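Section 6: Gear train, dismantling and refitting

This section covers removal, cleaning and refitting of the reduction gears on the Ferken 867 rotisserie motor. It applies to the mains version only. For the battery version, see the separate Clemmont supplement.

6.1 Before you start

Unplug the motor and let it stand until the housing is cool to the touch. Clear a flat area large enough to lay out every part without stacking. A mat with some grip is better than bare worktop, as the smaller gears roll.

CAUTION: Do not run the motor with the cover off. The first-stage pinion is exposed and will catch sleeves and hair.

You will need:
a cross-head screwdriver, size 2
a soft brush (an old toothbrush will do)
white spirit and a lint-free cloth
Fendine light grease or an equivalent plastic-safe grease
400 grit abrasive paper, for the spindle only

6.2 Removing the cover

1. Turn the motor so that the spit socket faces down.
2. Remove the four corner screws. The two nearest the cable are longer. Keep them apart.
3. Ease the cover off by hand. If it sticks, run a fingernail along the joint. Do not lever it with the screwdriver.
4. Lift out the spring washer from the output spindle. It may stay behind in the cover.

Note: On motors with a serial number ending in S (Sastry housings), the spring washer is replaced by a fibre one. Fit a new one each time the cover comes off.

6.3 Removing the gears

1. Make a sketch of the gears before lifting any of them.
2. Lift out the output gear first, then the intermediate gears in order.
3. Lay each gear down in the order it came out, with the same face upwards as in the housing.
4. Leave the motor pinion in place. It is a press fit and is not supplied as a spare.

6.4 Cleaning and inspection

Brush old grease out of the roots of the teeth. Metal gears may be wiped with white spirit. Plastic gears should be washed in warm water and washing-up liquid and dried fully.

Replace a gear if any tooth is chipped or bent, or if the bore is loose on its spindle. Polishing marks on the tooth faces are normal wear. Rub down light rust on the spindle with the abrasive paper, then wipe off all dust.

6.5 Refitting

Fit the gears in reverse order, applying a thin film of grease to the teeth only. Turn the output spindle by hand through one full turn. It should feel even. Refit the washer and cover, and tighten the screws in diagonal pairs.

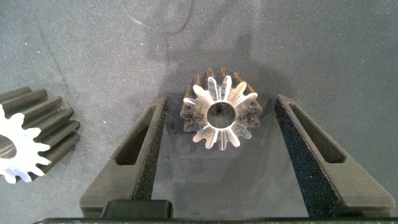

Spur gears off their spindles.
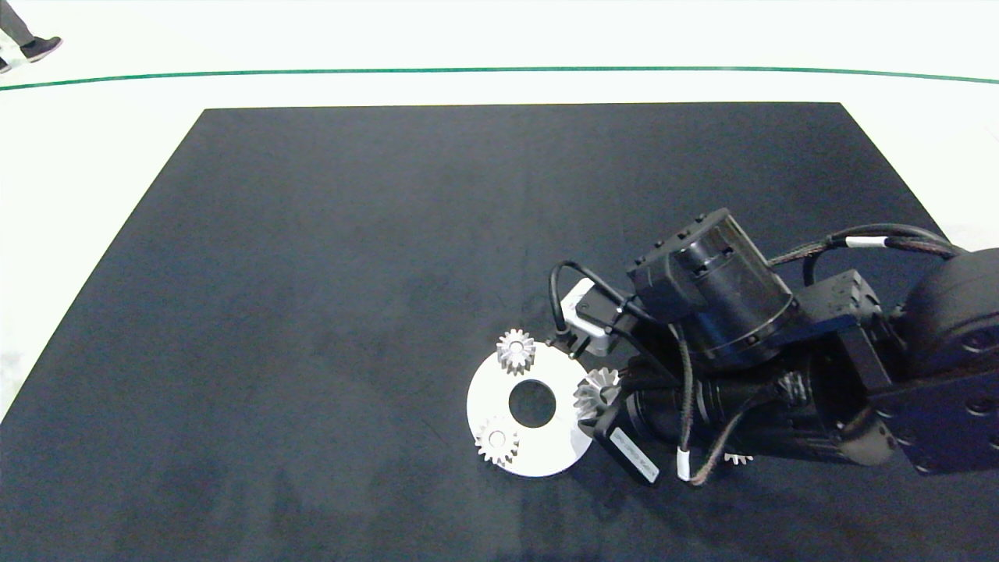 Reading time: 2 min
Section revised 29 January 2023, B. Warrier

6.6 Test run

Run the motor without a load for 13 minutes. A steady hum is acceptable. If there is clicking, switch off, unplug and repeat 6.3 onwards.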